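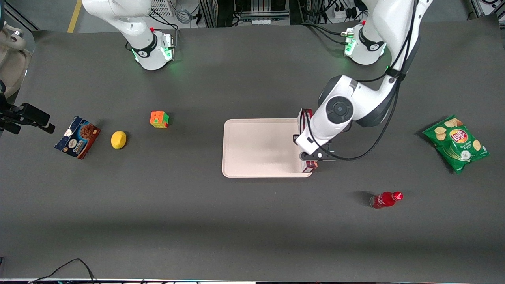 Teaching by hand is the whole of what we do at Naltescombe. One of us takes hold of the controls, moves the arms through a job from start to finish, and the computer keeps a record of every joint and every squeeze of the fingers. Then we do it again, and again, with things moved a little each time. Most of our jobs start with shopping, because everyone knows what a lemon is and how it ought to be picked up. A pink tray in the middle, a bag of Lay's to one side, a bottle lying down, a small red box held upright in the left gripper with its end in the tray: it looks so simple, and there is such a lot in it! How hard do you hold a box? When do you let go? People know these things in their fingers and find them very hard to put into words, so we let the fingers do the explaining.

Who we are

We began in August with two desks and a very long list of jobs we wanted to try. Kai Steinbach looks after the arms and the software that listens to them. Khrystyna Romaniuk runs the teaching sessions and trains our operators, and she can tell from across the room when someone is rushing. There are 4 of us full time, plus a changing group of part-time operators who come from all sorts of work (catering, sewing, a bit of bicycle repair).

How we teach

We work in two ways. For slow, close jobs we guide the arm directly, with a hand on the forearm, and it goes where it's led. For everything else we use Ellar, our own remote control set-up. The operator sits a few steps away with a pair of handles and the arms follow along. It feels odd for the first morning and then it suddenly doesn't, and that's a lovely thing to watch in a new person.

A full go at a job is called a run. We keep the clumsy ones too, marked as such, as a fumble followed by a good recovery is worth having. Our biggest set so far is Buckley, which is all about putting groceries on trays, and it holds 1,392 runs. Khrystyna did roughly 700 of those herself and still likes crisps.

What we've learned so far

Soft packets are harder than boxes. Round things roll when you least want them to. Two operators will do the same job in quite different ways, both perfectly good, and the robot needs to see both. We also keep sessions short now, with proper breaks, and the runs are smoother for it.

What's next

Groltside is our new project, and we're really excited about it. It covers 26 kitchen jobs that need both arms together, such as holding a bowl still while stirring, or opening a bag and tipping it out. The first sessions opened on 30 September 2019.

Come and have a go

We love visitors. School groups, students and curious neighbours are all welcome, and you don't need to know anything about robots. Write to us through the contact page, tell us how many of you there are, and we'll find a morning when the handles are free.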